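Altbridge Laboratory Newsletter
December 9, 2021

Software Notes: Two-Arm Planner Moves to a Shared Schedule

The Manipulation Software Group has completed the move of its two-arm workcell to version 4 of Dener, the laboratory's in-house motion planner. The new version replaces the arrangement under which each arm was planned separately and checked for conflicts afterward. Both arms are now planned against a single schedule, and the right to enter a given part of the table is granted to one arm at a time unless the task calls for both.

Under the earlier arrangement, the left arm was always planned first. The right arm was then given whatever space remained. This worked well for tasks in which the arms kept to their own halves of the table, and poorly for tasks in the middle. When the right arm could find no path, it stopped and waited for the full planning limit of 6 seconds before asking for a new plan. Staff who ran fruit-handling tasks last year will remember these pauses.

Dener now divides the volume above the table into small cells and records, for every cell, which arm has claimed it and for how long. A claim is made only for the next part of a motion and is released as the arm clears it. The planning cycle has been shortened to 500 milliseconds, so an arm that is refused a cell can ask again soon afterward. Where a task requires the grippers to work close together, the task file may declare a joint zone. Inside a joint zone the ordinary claims are set aside and a separate distance check applies, using the full shape of each gripper, including its camera housing and fingers.

Fruit tasks remain the group's standard test of the planner, chiefly for the variety of shapes they place before the perception software.

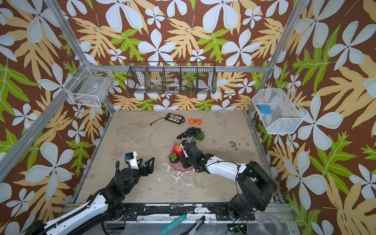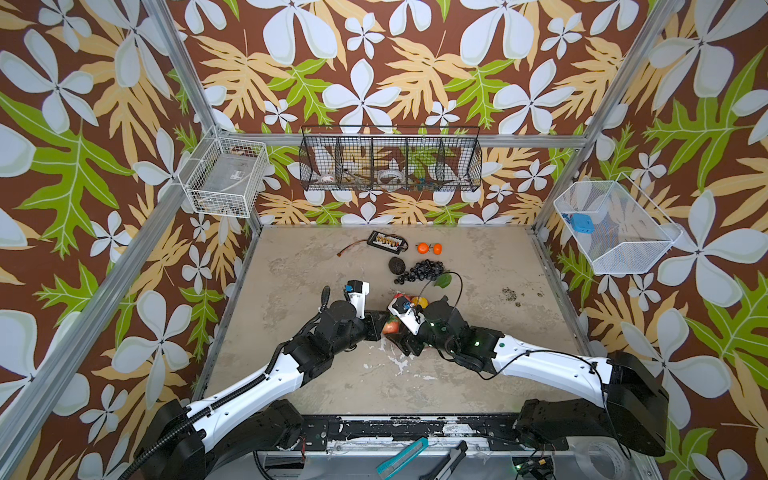
Tangerines, grapes and a red apple are among the items on the table in both views.

Changes to Perception

The object detector, maintained by the group under the name Luo, has been updated alongside the planner. Three changes should be noted by anyone with existing task files.

First, a bunch of grapes is now reported as one object with a loose outline. The previous detector often returned several overlapping objects for a single bunch, and the planner treated each as a separate obstacle. Leaves that touch a bunch are included in its outline.

Second, an object that passes out of view beneath a gripper is kept in the world model at its last known position. It is marked as uncertain and is given a wider margin until it is seen again. The earlier detector dropped such objects at once, with the result that an apple under one gripper could be treated as free space by the other arm.

Third, the background filter no longer depends on color. Patterned walls produced false detections in the previous release, and printed flowers were a frequent source of them. The filter now uses the measured position of the walls and ignores anything lying on or behind them. Wall baskets are entered by hand as fixed obstacles, and their positions must be checked whenever a basket is moved.

Test Results and Open Items

The group keeps a suite of 69 recorded planning problems, drawn from earlier work in the cell. The new planner finds a path for all of them. Four produce paths that are longer than those found by the old version, and each of these involves one arm reaching over the other near its base. The cause is understood to be the order in which claims are granted. A correction is in review and will be issued as a minor update.

Cables are still not modeled as moving objects. The planner adds a fixed margin to each forearm to allow for them, and this margin makes some narrow reaches unavailable. Work on a better cable model will begin after the current review closes.

Guidance for Users

Task files written for version 3 will load without changes, but they will not make use of joint zones. Users who wish to declare a zone should consult the sample file in the Grillumstead repository, which holds the planner, the detector settings and the simulation model of the cell. All new task files must be run in simulation before they are sent to the arms.

Version 3 will remain available through the end of December and will then be removed from the workcell computer. Requests for help in converting older files should be entered in the group's request queue, with the task file and the most recent planner log attached.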